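Small Things, Many Times: Gathering Examples for the Sterudham Set
Speaker notes, 1 May 2023. Slot is 25 minutes plus questions.

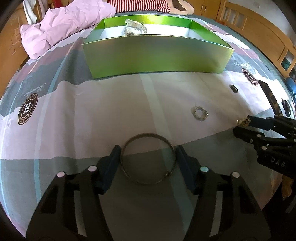
Start with jewelry. Tell them I did not expect to fall for jewelry! When we drew up the task list for Sterudham, the team at Lultby wanted mugs, towels, blocks, the usual. Good tasks, we kept them. But put-away jobs with tiny, awkward things are where I think the learning system gets its best schooling, and this one is my favorite: jewelry on a bed, an open green box, two grippers. Point at the bangle. It's a thin ring with a pad on each side, so there is very little to hold on to, and the person doing the demo has to choose where to squeeze. Then point at the second gripper coming in from the right with the little gold openwork piece. Two hands, two completely different grasps, same moment. Pause here, let people look.

Next: why a bed. A tabletop is flat and kind. A patterned sheet has wrinkles, stripes, printing, dark patches, and a black ring on it can look like part of the print. The first model we trained had only seen plain tables, and it reached for printed circles on a tablecloth as if it could pick them up. (Wait for the laugh. If no laugh, move on.) We changed the surfaces before we changed anything in the model, and I'd do it in that order again.

Numbers, keep it quick. 700 demos recorded for the jewelry task. 65 thrown out. 300 went into the first training run, the rest came later in July, which will make sense on the schedule slide. No, wait, say "will come in July." The rest are recorded but not labeled yet.

What got thrown out. Mostly demos where the person stopped to think with the gripper hovering. People are lovely and careful and they hesitate, and the model learns the hesitating too. We now ask everyone to plan the whole move before they press record. Fumbles are different! Keep the fumbles if the person recovers. A dropped earring picked up again is worth a lot to us, and I had to argue for this one, so say it slowly.

Labeling. We use Starico for the segment marks: approach, grasp, carry, release. Mention that carry and release blur together when something is lowered into a box, and that we had 2 labelers who split them differently for weeks. The fix was dull. We wrote down "release starts when the pads begin to open" and taped it to both monitors.

Rusnák slide. This is the home-visit part of the project, where demos get recorded in real bedrooms and kitchens. Talk about light. Late afternoon sun on anything shiny gives you a different object from the one you had at noon, and I love that, it's free variety. Ask contributors to record at different hours if they're willing. Don't go into the consent forms unless someone asks; the backup slide has them.

Skip if short on time: gripper pads. Wipe them between sessions, swap them when they get slick. Chains are the worst for this.

Last slide is the call for tasks. I want zippers, tangled cords, buttons in a jar, tea bags. If your hands find it fiddly, send it in. The address is on the slide, leave it up during questions.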